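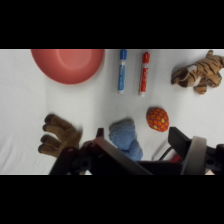
Markers and soft toys on the table, seen from the gripper.

Equipment Budget FAQ

What should a first budget cover?
The arm, the gripper, the table and the cameras. List cables and mounts on their own line. Yaqin Yan also sets aside 300 dollars for spare finger pads.

Do we need special test objects?
No. Markers, a plate and a few plush toys are enough to start. Buy them in May with the other small orders.

One camera or two?
Plan for 2. One goes at the wrist and one looks at the whole table.

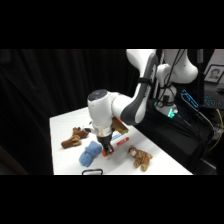 Issue 216, p. 377

How much room does the arm need?
More than the table. Measure the reach first - then add space for the base and for a person to walk behind it.

Who signs off on a quote?
Weidong Fu. Send it to Maham Ghumman first if it includes shipping.

Filed under: Lab Planning, Purchasing
2 comments

Related
Leasing an arm from Namell
Urkstead bench sizes
Gripper spares checklist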